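Subject: Re: [ward-elections] Candidate forum format, second draft

On the sound setup for the Gultside forum: the hall system has one output, and the interpreters need their own feed. I have asked Tuvach for a quote on a splitter. Their reply should come before the end of March.
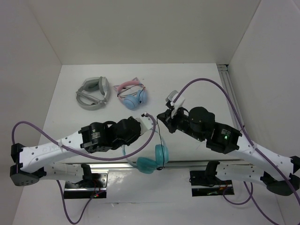

L. Haddad
List moderator and forum timekeeper

An earlier message asked:

> Is the 200-word limit for the written statement, or for
> the opening remarks too? The draft uses the same number
> in both sections. Also, section 4 says rebuttals are "by
> request" but gives no limit per candidate.

The limit of 200 words applies to the written statement only. Opening remarks are limited by time, at 90 seconds. I have corrected section 2 to match.

Section 4 was incomplete. The revised text reads: each candidate may use two rebuttals of 30 seconds, and an unused rebuttal does not carry over to closing remarks. A candidate named directly by another may answer once without spending a rebuttal. The moderator decides whether a candidate was named.

Written questions close when we reach 20 or at 6 p.m., whichever comes first. Duplicates will be merged. Questions on the Zesulik Street rezoning will be grouped and asked as one block, as it took up most of the time at the last forum.

Ward turnout last cycle was 3037. We are printing 2000 copies of the statement sheet, one page, both sides. Candidates who miss the deadline will be listed by name with no statement.
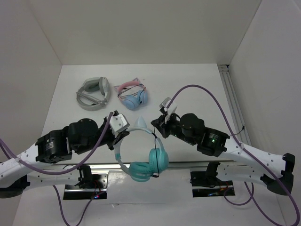 Oduya wrote back that two rebuttals are too few with a field this large, and that the free answer rewards whoever gets attacked most. The suggested fix was three rebuttals and no free answer.

I can support three. I would keep the free answer but cap it at one per candidate for the evening. At the current field size the two changes together add less than ten minutes, and the closing block has that much slack.

Please send objections to the list by 9 p.m. tomorrow. If there are none, the third draft goes to the campaigns with the cap included. Section 6 (signs and leaflets inside the hall) is still open and will get its own thread.

LH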